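Speaker notes – tube slip during automated pouring
Drunero bench cell, fault review talk

1. Opening (keep short)
State the fault in one sentence. During a run of 70 pours in April, the arm let a tube rotate in the fingers while tilting, and the liquid went down the outside of the beaker instead of into it. It happened on pour 47. The run was stopped by hand.
Say early that there was no injury and that the liquid was dyed water. Someone always asks.

2. Background
The cell is used for liquid handling trials under the Jelel project. Two-finger gripper, wrist camera, open tubes, receiving vessel on the table. The task software is Prurkness. Mention the name once and move on, as the software did what it was told.
Point out that the tilt is done entirely at the wrist. The fingers hold a fixed width from pick to return. No grip check is made after the tube leaves the rack.

3. What the log showed
Commanded wrist angle and measured wrist angle matched for the whole pour. The arm had no fault to report and reported none.
Finger position opened by 2 mm between pick and full tilt. This was inside the allowed band, so no alarm was raised.
Pause here. The main point of the talk is that the alarm band was wider than the movement needed to lose the tube.

4. Cause
Two things together:
– The grip force was set for a heavier tube with a thicker wall. It had been lowered after a cracked tube and never raised again.
– The tube was held near the rim. With liquid in the lower end, the weight sits well below the fingers, and tilting puts a turning load on the contact faces.
Neither one alone reproduced the slip on the test stand. With both present, it came back in the first hour.
If asked about finger wear: the faces were inspected and measured within limits. Do not speculate further.

5. The work at hand
Allow time for the room to look. Ask where on the tube they would grip it.

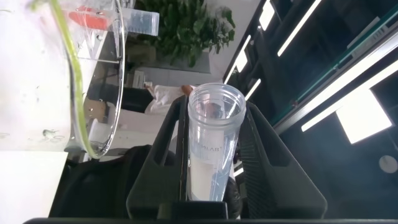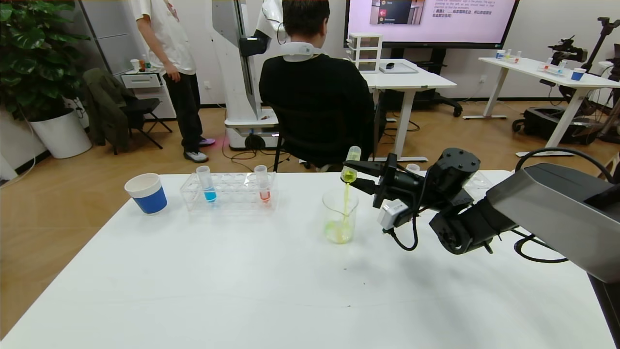 6. Changes made
– Grip force is now set per tube type, from a table the operator cannot edit during a run.
– Finger position is compared with its value at pick. Any opening above 0.5 mm stops the tilt and brings the tube back upright.
– Tilt speed is lower for the first part of the pour.
– A drip tray goes under the vessel for any liquid other than water.
The second change is the one to stress. It needs no new hardware – the signal was already in the log.

7. Still open
The upright return is itself a movement with a loose tube. In the Collado cell the arm holds still and calls for a person, which is slower but may be the safer choice for hazardous liquids. Testing has not settled this. Present both options and take questions.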